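Wrist cam demos: keep the blurry ones or toss them?
Posted Friday by sopacua_steve in Data Collection

Okay, so I'm up to 500 teleop demos of cutlery pickup off my living room floor (wood, herringbone, very pretty, murder on the knees). I want 2,000 before I train anything. Going through the wrist camera footage last night I got kind of depressed, so much of it is smeary! Anything where I swing the arm fast just turns to streaks. Do you all filter these out or let the model deal with it?

Typical mid-move moment from demo 23:

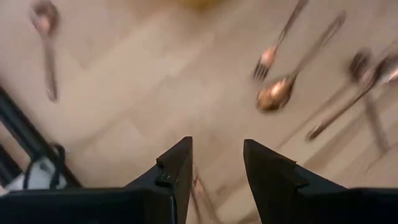

Spoons and a fork on the herringbone, jaws open, wrist moving too fast.

My gut says dump every episode that looks like that. My other gut says that's a lot of evenings in the trash.

---

plondovico
Keep them. Your robot is going to move at run time too, right? If it only ever sees crisp frames it'll freak out the first time it swings. I can still tell which one's the fork in yours, and that's good enough for me.

---

Azlan Sumampouw
Gonna disagree with plondovico. A bit of blur is fine, but the pieces over on the right are smeared double, and they overlap on top of that. I wouldn't want to label those, and I wouldn't ask a policy to pick one out. Slow your hands down, shorten the exposure, throw a lamp at it. I redid a whole set in June for this exact reason and I'd do it again.

---

sopacua_steve
Ugh, redoing it is what I was afraid of. Shorter exposure I can do tonight. Would you still mix the old ones in?

---

Azlan Sumampouw
Maybe the slower ones. Put them in a separate folder, train 2 models, one with and one without, and see which drops fewer spoons.

---

odcombe_kid
What about the shine though? That big spoon with the gold glint would bug me way more than the blur. My runs on shiny stuff all went for the highlight (matte forks, zero trouble).

---

plondovico
Eh, glare's real life too. Vary the lights, keep everything, collect more. I'm not budging on this one, Azlan :)

---

sopacua_steve
Going with the two folders. Lamp's on, knees are ready, will post numbers.

Contact | © Stoltero Forums | Back to top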